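Periodicals Cataloging Assistant (fixed term)
Tarnusmont Library Cooperative — Technical Services

Reference: Modby backlog project
Reports to: Aurora Louro, Head of Technical Services
Start: November
Hours: full time, on site

Background

Tarnusmont holds a backlog of 4000 uncataloged items received through the Lundgren bequest. The material consists of magazines, bound books, exhibition booklets and other short-run printed matter. Items were boxed by the donor in order of purchase, and the existing inventory lists box numbers only. The Modby backlog project will bring the whole bequest to minimal-level cataloging, with full-level records for titles not held elsewhere in the cooperative.

The post holder will work at the sorting desk in the Brindidska annex. Two staff are already assigned to the project.

Duties

Open boxes in shelf order and separate serials from monographs and pamphlets.
Search each title in the shared catalog and attach holdings where a matching record exists.
Create original records where no match is found, including parallel titles and parallel scripts as printed on the item.
Record issue numbering exactly as it appears — do not supply missing volume numbers from outside sources.
Note condition: detached covers, rusted staples, foxing, trimmed edges.
Assign barcodes and housing codes. Booklets without a printed spine go into four-flap enclosures.

Formats in the bequest

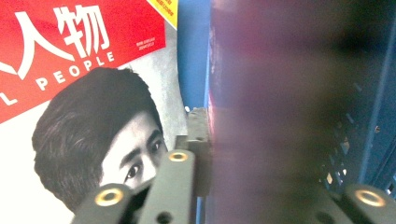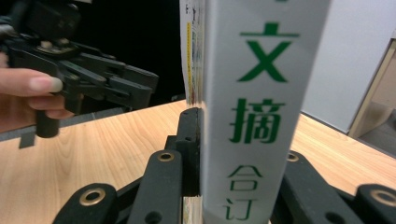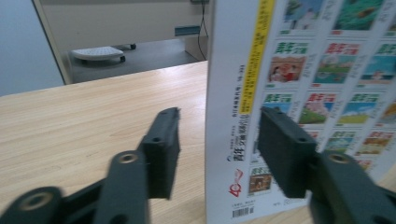 A magazine, a book and a booklet, in that order.

Requirements

Working knowledge of MARC 21 and at least one current descriptive standard.
Reading knowledge of Chinese sufficient to transcribe titles, publishers and dates. Both simplified and traditional characters occur in the bequest.
At least 2 years of experience in a library, archive or bookseller's stockroom.
Ability to lift boxes and to stand for part of the working day.

Experience with serials check-in is useful. A library degree is not required.

Output and training

The expected rate after training is 92 items per week, averaged over a month. Original records count double. Training is given by Ylva Kristiansen and covers local practice, authority work and enclosure folding. Records are reviewed in full during training and by sample afterward.

Terms

The contract is fixed term and ends when the backlog is cleared or funding runs out, whichever comes first. A relocation allowance of 800 dollars is available to candidates moving from outside the service area — claim it with receipts. Remote work is not possible for this post.

How to apply

Send a resume and a one-page cover letter to the Technical Services office, marked with the project name. Include one sample catalog record you have written yourself, for any printed item. Shortlisted candidates will complete a short transcription exercise at the annex before the interview.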